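Dunbar students take bin-picking rig into regional round

Sep 25, 2022

Students in the robotics club at Dunbar have entered a bin-picking project in the Boment Challenge, a competition for school and college teams. The regional round is held at the end of September.

The task is simple to state. A set of household items and toys is tipped into a metal bin, and an arm has to lift them out one at a time with no help from an operator. Teams score for each item placed in a tray and lose points for drops, double picks and contact with the bin walls. A run lasts 560 seconds.

The club's entry, named Trundura, uses a KUKA arm fitted with a metal gripper. The bin is sheet metal and is held by bar clamps so that it does not shift if the gripper touches a wall. Items used in practice include mesh scrubbers, a microfiber duster and small balls.

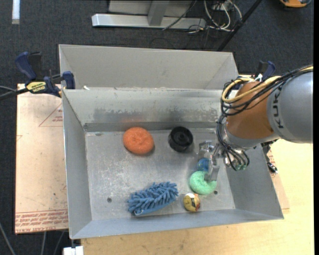
Soft items have caused the most trouble. A scrubber changes shape as the fingers close, and the grip width set for it at the start of a pick is often wrong by the end. The students first tried a single closing force for everything. They now use three settings, chosen by the software from the outline of the item – a change that took most of the winter term to get right.

Balls are a separate problem. They roll when touched off-centre and tend to finish against a wall, where one finger has little room to get behind them. The current program handles this by approaching from the wall side and dragging the ball toward the middle before closing.

In the latest practice session the team logged 33 picks, of which 7 failed. Four of the failures were drops during the lift and the other three were missed grasps near the back wall. Cycle time was not scored in that session.

The team has nine members, drawn from the electronics and programming streams. Work on the tray side of the cell is still under way, and the placing routine will be rewritten before the event.

Bins for the regional round are supplied by Brurero and will be seen by teams only on the day. Entries are judged in the order in which teams registered, with two runs each and the better score kept.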